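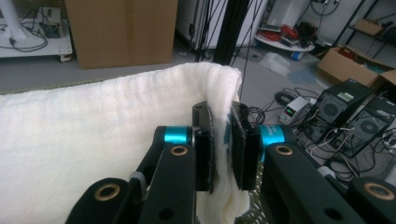 White towel, edge held.

Week 4 - range and fuel, long passages

Read before class, we wont go over it. Range is always quoted at a speed. Drop a knot, burn falls a lot more than a knot's worth. Worked case: tank 900 gal, burn 21 gal/hr at cruise. Hold back a third as reserve. Do the hours yourself.

Generator burn counts too!! Everyone forgets it. 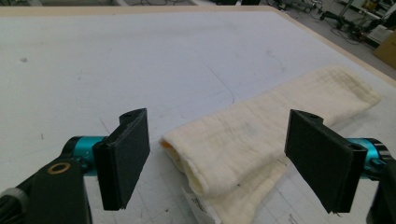
Tomás Marinho asked if a third is too much on a short hop to Kumedport. Fair, but keep it for the problem set. Headwind, foul current, dirty fuel at the botom of the tank.

Due next class: problems 1-6, show units.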